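Groltum publishes house rules for robots that work on kitchen counters

Free guide asks for clean stone, parked bowls and a person who has read page one 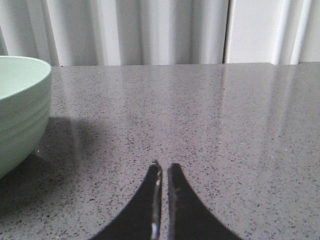 A gripper over a speckled grey countertop, with a pale green bowl to the left. Picture: Groltum

STOVOW, 2022-12-10. Groltum has today published the Counter Code, a set of working rules for anyone who runs a robot arm in a kitchen, whether that kitchen belongs to a laboratory, a canteen or a patient relative. The code is 12 pages long, including the cover, and can be downloaded free of charge. The drafting group is aware that most guidance in this field is longer. The drafting group has also met people, and knows how far they read.

The code was written by Groltum with two partners: Brarik, which fits and services small arms for catering kitchens, and the Pellegrini test kitchen in Stovow, where the rules were tried out through November. It covers ordinary handling work at counter height, meaning bowls, cups, lids, cloths, packets and the odd spoon. It does not cover knives, flames or hot oil, and the partners would be grateful if readers did not attempt to stretch it.

Why a code, and why counters

Industrial robots have lived with proper safety standards for a long time. They have fences, marked floors and a person in charge of the keys. A kitchen has a drawer that sticks and somebody coming in for a biscuit. The formal standards still apply wherever they apply, and the Counter Code says so on its first page in type large enough to discourage argument. What it adds is the layer underneath, the plain habits that decide whether an afternoon's work can be used or has to be done again.

Groltum began collecting these habits after comparing notes with Brarik's service engineers. The same small troubles kept coming up. Arms were started with the wrong tool settings. Objects were put back "where they were", a location on which no two colleagues could agree. Stop buttons were found behind the kettle. None of it was dramatic, and most of it was put down in the log as "other".

What the code asks for

There are 10 rules. They are given in the guide with their reasoning and a few worked cases, and are shortened below.

1. One person is in charge of the arm at any time, and says so out loud when taking over. A nod does not count.

2. The stop button is within reach of that person, on the same side of the counter, with nothing in front of it. Tea is something.

3. The counter is cleared before the session of everything that is not part of the task. Items that are part of the task are placed before the arm is powered, and moved afterwards only when it has been paused.

4. Check the fingers. Look for bent tips, worn pads and crumbs. Open and close them once with nothing between them before asking them to hold anything.

5. Treat polished surfaces as a lighting problem. Glossy stone throws back windows, curtains and lamps, and a camera may make more of those pale streaks than a person would. Note the surface and the light in the log, and repeat the check if either changes.

6. Leave a clear approach. The arm needs open counter in front of the gripper, and a bowl to one side should be far enough off that a wide swing will miss it. Where there is doubt, move the bowl.

7. Keep the first run slow. The second run may be faster if the first was watched from start to finish by somebody who was not also typing.

8. No hands in the working area while the arm is live. This includes helpful hands.

9. Write down failures in the words you would use to a colleague. "Dropped lid, rolled under fridge" is a good entry. "Suboptimal grasp outcome" is not.

10. Finish properly. Park the arm, power it down, wipe the counter and return the crockery to whoever has been asking for it.

The rule that caused the trouble

Rule 5 took longer to agree than the other nine put together. An early draft simply told users to cover shiny worktops with a mat. Brarik objected that its customers had paid a good deal for their worktops and would like to see them. Pellegrini objected that a mat makes a tidy test and a poor kitchen, as people at home do not put down a mat before moving a bowl. Groltum, which had written the draft, defended it for most of a morning and then went to lunch.

The agreed version leaves the surface alone and asks for a record of it. Users are told to look at the counter from the gripper's end, with the wrist camera if there is one, before they look at it from their own. Shadows get the same treatment. A soft shadow beside a bowl is easy for a person to ignore, and the code suggests finding out whether the software ignores it too.

The guide includes a one-page form for this, with spaces for the surface, the backdrop, the light and the objects in place. Filling it in during the trials was considered tedious by everyone involved, and it was the page they asked to keep.

Tried out in Stovow

The Pellegrini test kitchen ran 60 sessions under the draft rules. The purpose was to see whether the code could be followed by people with other things to do, and each session ended with the operator marking any rule that had been skipped, misread or cursed.

Rule 1 was the most often skipped. Operators felt foolish announcing themselves to a room with one other person in it. The wording has been changed so that a short phrase will do, and the guide offers "my arm" as a suggestion, with an apology to anyone who finds this confusing.

Rule 3 was the most often misread. Several operators took "cleared" to mean that things could be pushed to the back. The final text says that the back of the counter is part of the counter. It goes on to say the same of the left-hand end, the right-hand end and the strip by the wall where the post collects.

Rule 9 was popular at once, and the logs from the later sessions are far better reading than the early ones. A selection has been printed in the appendix, with the language moderated.

The partners make no claim that the code prevents accidents. The trial was too small and too local for that, and was never set up to measure it. It showed that the rules can be kept to in a working day, and it showed which sentences needed rewriting.

Who it is for

The code is aimed at small teams: university groups, start-ups, catering firms trying out a first arm, and training colleges with a single robot and a long queue. Larger organisations will have their own procedures, and may like to compare them with rule 2.

It is not a certificate and cannot be used as one. There is no badge, sticker or crest. A supplier who claims that a product is "Counter Code approved" has misunderstood, and Groltum would like to hear about it. Following the code does not replace a risk assessment, the maker's instructions or the law.

Users may copy the rules, translate them and pin them up. They may also alter them to suit their own kitchens, so long as the altered version is marked as such and no longer carries the partners' names. Groltum has already seen one copy in which rule 8 had been softened to "try to avoid", and takes this opportunity to say no.

What happens next

The partners will gather comments for 7 weeks and then publish a revised edition. They are particularly keen to hear from people who work on surfaces other than stone, from left-handed operators, and from anyone who has found a satisfactory place for the stop button in a narrow galley kitchen. Comments saying that the code is too short will be read with interest. Comments saying that it is too long should name the rule to be cut.

A second guide, on shared fridges, has been discussed. Talks continue.

Availability

The Counter Code is available now from the Groltum website as a full guide, a single-sheet summary for the wall and a blank session log. Printed copies of the summary can be collected from the Pellegrini test kitchen in Stovow during opening hours. They are laminated, on Brarik's advice.

About Groltum

Groltum develops software and working methods for robot arms used in kitchens and other small shared spaces. It is based in Stovow.

About Brarik

Brarik installs and maintains compact robot arms for catering customers and keeps a stock of replacement finger pads larger than it once thought necessary.

About Pellegrini

The Pellegrini test kitchen hires out fitted kitchen space for product trials, training and demonstrations. Crockery is included and is counted on return.

Notes to editors

The picture may be used free of charge with coverage of the Counter Code. Please credit Groltum.

Press enquiries should go to the Groltum press desk through the contact form on the company's website. Demonstrations can be arranged at Stovow by appointment. Visitors will be asked to keep their hands off the counter and to put their cups somewhere else.

ENDS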